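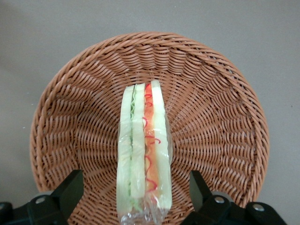

Sandwich in the basket, fingers open on either side, seen from the wrist camera.

Picking up squishy things with a small gripper: how I set mine up

If you've followed my Trelalico arm build so far, you have an arm that moves, a camera at the wrist and a gripper that opens and closes when you tell it to. Now we get to the fun part, picking stuff up! Wooden blocks are fine for a first evening, but a wrapped sandwich in a round basket will show you every little thing you got wrong (it did for me, over a very long weekend).

What you need

The arm, bolted down. A plain, light surface to work on. A basket with a bit of weight to it, or some putty to hold it still. Something soft-looking in clear wrap. A hex key that fits your finger screws, and a roll of thin foam tape.

1. Check the finger screws

Do this before anything else. Mine had worked loose after a week of testing and I spent an hour blaming the software. Close the gripper gently, wiggle each finger by hand, and snug up anything that moves. Don't crank on it, the screws go into plastic and they will strip.

2. Fix the basket in place

Two dots of putty under the rim side nearest the arm, two on the far side. A basket that slides even 2 mm between tries will drive you nuts.

3. Set your approach from above

Bring the wrist straight over the basket first and only then start down. I used to come in on a diagonal to save time and kept hooking the rim – woven edges are great at catching square fingers. Open the fingers all the way while you're still high. Watch the camera view and nudge sideways until you have a similar gap on both sides of the sandwich.

4. Turn the wrist to match

You want to squeeze across the layers, bread side to bread side. In my Andeck control panel the wrist ended up at 59 degrees, but yours depends on how you mounted the arm, so go by the camera.

5. Close slowly, with a low force limit

I start at force level 2 and go up one step at a time. Clear wrap is slippery, so if it slides out, try a strip of foam tape on each finger pad before you add force. Tassanee Khunthong from the Follness workshop gave me that tip and I've stopped fighting the sliders so much.

6. Lift, wait, set down

Go up a couple of inches and hold for about 7 seconds. If it droops or twists, you grabbed too near one end. Set it back, shift the wrist along and go again. Save the position once you like it – I forgot, twice.

Next up is teaching it to find the sandwich when I move it. I'm hoping to have that written by September.

Updated 2025-08-08: added the bit about foam tape.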